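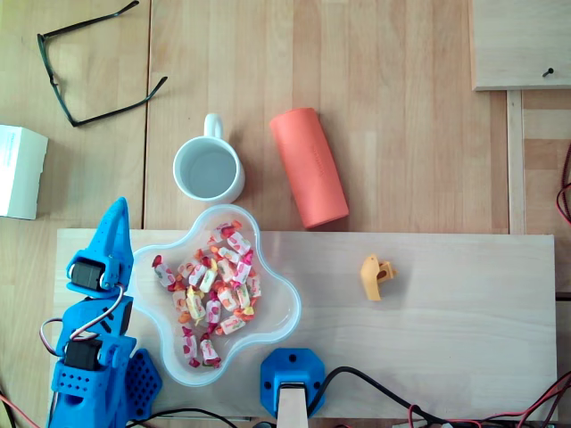

Reviews > Desktop automation > Robot arm kits

Fusero desktop arm kit: two evenings to build, longer to trust

The Fusero kit is sold as "the arm that learns your desk." I bought mine in February with my own money and had read enough of these slogans to expect a servo toy with a nice website. After 6 weeks I'd call it a fairly good servo toy.

You get a bag of blue 3D-printed parts, black servos, a driver board, and cables that never seem to be the right length. The manual runs to 322 steps if you count the sub-steps, and I did. The brackets fit well. The wiring chapter is poor, and the servo leads loop out from the upper joints with no clip or channel to hold them. For a kit at this price I expected cable guides. Wuyts includes them with its cheaper arm.

My test was wrapped candy in a clear plastic star-shaped bowl, with a mug and my glasses left on the table because that is what a desk looks like. Fusero's demo uses foam cubes on a bare mat. Twisted wrappers are harder. The pointed finger slides off the plastic or takes hold of a wrapper end and drops it on the way up, and the wavy lobes of the bowl give candy plenty of places to hide. I logged about 800 attempts. Slightly more than half ended with a candy where I wanted it. The product page says "near perfect pick rates" and doesn't say of what.

The mount is the part I'd keep. Mine clamps a plain wooden stick, and in all that time it hasn't slipped. The arm itself sags a little by the end of a long session, so I was recalibrating more often than the manual suggests.

Software is a subscription through Cokton after the first 2 months. Recording a motion and playing it back works fine. The "learning" tier costs extra and I saw no improvement from it that I could measure — support told me to collect more data, then closed the ticket.

Buy it if you like building arms. If you want something to tidy your desk, keep your money. The Flaltirwood kit is next on my bench, and its claims are even bigger.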